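About Prullik

Prullik writes and prints obituaries, memorial booklets and short family histories. We work with families, funeral homes, congregations and local newspapers. Most of our work comes in within two days of a death, and most of it has to be finished within two days after that.

We started as the notices desk of a small print shop called Fokano, which handled business forms and church bulletins. Families would come in with a page of handwritten notes and ask whether someone could turn it into something they could read at a service. After a while that was most of what the desk did. Fokano closed its press in 2000 and the desk went on under its own name.

What we do

An obituary from us usually runs 200 words for a newspaper and longer for a website or a program. We talk with one family member by phone, take down dates, places, relatives and work history, and send a first draft the same evening. The family marks it up and we send it back. There is no limit on changes before it goes to the newspaper. After that, corrections depend on the paper's deadline.

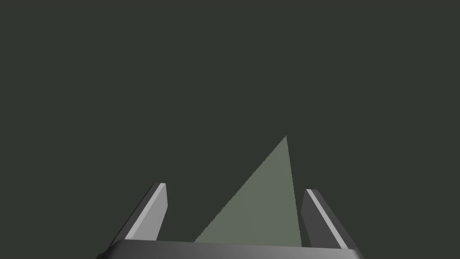
We check the spelling of every name with the family, including the names of those who died earlier. We also ask about maiden names, stepchildren, former spouses and whether partners should be listed in parentheses. Families disagree about these things fairly often. We don't take sides, and we ask that one person be chosen to approve the final text.

We do not list a cause of death unless the family wants it included. We do not print home addresses. If a service is private, the notice will say so and leave out the time.

Memorial booklets

Booklets are prepared under the name Trukano, which has been part of Prullik since 2007. A standard booklet has the obituary, the order of service, readings or prayers, and up to two pages of photographs. We can set text in Hebrew, Spanish, Polish and Greek. Please send photographs as they are and don't trim them first. Originals are scanned and returned by registered mail.

The smallest order is 70 copies. Extra copies can be ordered later at the same price, and we keep the files for that purpose.

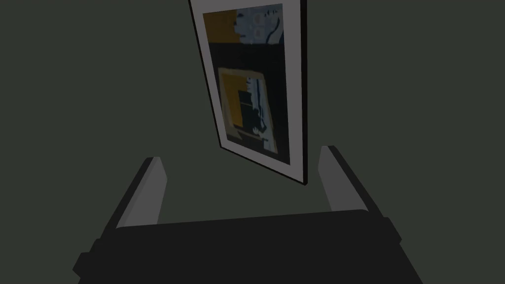 Framed picture on a dark green-gray wall.

Family histories

Some families come back to us a year or two later and want something longer. A family history is based on recorded conversations, letters and public records, and it takes three to six months. We write in plain language and we mark anything we could not confirm. If two relatives remember an event differently, we put both accounts in.

The archive

We keep a paper and digital copy of each notice we write, going back to the Fokano years. The older folders are stored at our Poduval Street office and are indexed by last name and by year. Relatives may ask for a copy at no charge. Researchers should write first and explain what they are looking for. The folders from the first few years are incomplete because some were damaged by a leak before they were copied.

Fees

Newspaper notices are charged at a flat rate, and the newspaper's own fee is separate. We pass that fee along without adding to it. Notices for infants and children are written without charge. Funeral homes that work with us regularly are billed monthly.

Contacting us

The telephone is answered every day, including holidays, from eight in the morning until nine at night. If you are calling for a newspaper deadline, please say which paper at the start of the call. For booklets and family histories, e-mail is fine, and you should have a reply by the next day. Visits to the office are by appointment.

Page updated Jul 10, 2020

Related pages
What to have ready before you call
Newspaper deadlines by county
Sample booklet pages
Sending us photographs
Asking for a copy from the archive
Wording for private services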